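Speaker notes — Clearing and caring for stone counters
Grestora home session, Mar 16, 2021

Start on time even if people are still finding seats. The handouts are by the door, one per household.

Opening. Say who the talk is for: people with a granite counter in a room that does more than one job. Kitchen on one side, desk on the other, one floor running through. Ask for hands — who has a desk within a few steps of the counter? Wait for it.

Background, keep short. I worked on the Griltimska apartments for 18 months. Most of them had the kitchen and the work area in a single room of about 700 square feet. The counter got used for everything. By February the same complaints kept coming in: dull patches, rings, crumbs along the front edge.

Point one, clear before you wipe. Bowls and cups come off the stone completely. Don't push them to the back and wipe around them. On speckled granite you can't see a dried spill very well, so use your hand. Run the palm flat over the surface and you'll feel it.

Point two, what to use. Warm water, a drop of dish soap, a soft cloth. Rinse the cloth, go over it again, dry it. No vinegar, no lemon. Somebody will ask about the Besson spray. I haven't tried it on sealed stone, so say that and move on.

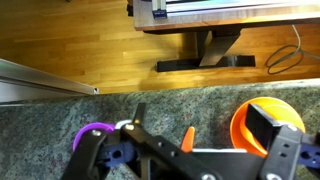
How often does a granite counter need sealing? It depends on the stone and how hard it's used, so test it with a few drops of water and reseal if they soak in and leave a dark spot.

Point three, the floor next to it. Hardwood and granite want different cloths. Grit that falls off the counter gets walked across the boards, so do the counter first and sweep after. Pick up loose cable before you sweep. Foot bars under desks collect dust along both sides — lift the desk if you can, use a narrow brush if you can't.

Skip the Grodach story if we are past the half hour.

Point four, storage. Keep 6 everyday pieces near the counter and put the rest in a cabinet. Bright plastic or plain white, doesn't matter. Pads under anything heavy.

Questions, ten minutes. Repeat each one for the back row. Leave the water test up while people come forward, and collect the spare handouts.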